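Endside Workshop, Camley building
Two-arm cell, bench inspection checklist with comments
Inspected 2020-03-31 by Natália Machala
Cell reference 21

Marks used: OK, OK with comment, Fix before use, Not checked.

1. Before power on

1.1 Emergency stop within reach of the operator's chair. OK

1.2 Emergency stop drops power to both arms. OK with comment
Tested from rest and again with both arms moving slowly. The arms sag when power goes, so keep hands out from under them during the test. The Pratov sheet says this under "general notes" where few people will read it. I would like it moved to the first line.

1.3 Base bolts tight on the front rail, left and right. OK

1.4 Power supplies labelled left and right. Fix before use
The labels had come off. Temporary tape is on now. Printed labels to follow.

2. Cables and boards

2.1 Cables along the arms have enough slack at full reach. OK with comment
Move each arm by hand to its furthest point, then fold it right back. A loop that looks generous in the middle of the travel can still pull tight at one end. Check the gripper end as well as the base.

2.2 No cable can be caught in a joint. OK

2.3 Control boards fixed down, no strain on the connectors. Fix before use
Boards should not be held up by their own wires. This has been raised before. Use the proper standoffs from the Quispe kit, not cable ties.

2.4 Loose leads tied back or routed through the tray. OK with comment
Acceptable for supervised work. I would not sign it off for anything left running.

3. Working area

3.1 Floor clear of tools, screws and offcuts before a run. OK

3.2 Only the pieces listed for the task are inside the cell. OK with comment
For letter building with the coloured blocks, spare blocks may stay on the floor if the task sheet allows it. They should lie where neither gripper will press on them by accident. Write down which spares were left in, otherwise two runs can't be compared.
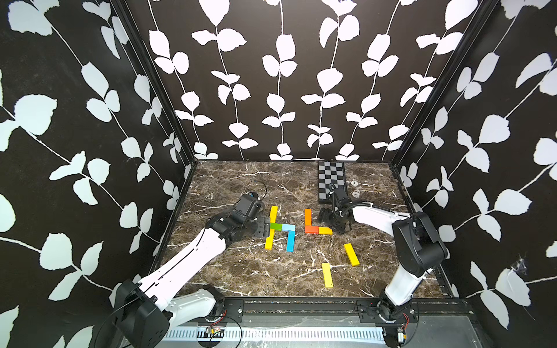
3.3 Hands stay outside while either arm is live. OK with comment
This applies to resetting blocks too. Most of the near misses in our log come from someone reaching in to straighten a piece between runs. Pause both arms, say "paused" out loud, then reach in.

3.4 Wall panels flat, with no loose edges. OK
Dust the panels when the floor is wiped. Dry cloth only.

4. Both arms together

4.1 Speed limit set to 70 per cent or lower for shared work. OK

4.2 Arms start from the agreed rest position. OK

4.3 Grippers do not meet when both go for the middle. Fix before use
The software stop works from the left but was late from the right in one of my tests. Until it is corrected, one arm waits while the other places its block. Raised as job 497.

4.4 Gripping force suited to wooden blocks. OK with comment
Check the blocks for dents and splinters at the end of each session and take out any that are damaged.

5. People and records

5.1 Operator has read the current rules. OK
Version 2 is the current one. Please take the old copy off the door.

5.2 Second person in the room during two-arm work. OK

5.3 Log filled in at the end of the session, including stops. OK with comment
Entries are too short. "Stopped, restarted" is no use to the next person. Put which arm, what it was holding and who pressed the button.

Result: may be used with one arm moving at a time. Items 1.4, 2.3 and 4.3 to be closed before two-arm work starts again.

Next inspection: May, or sooner if either arm is taken off the rail.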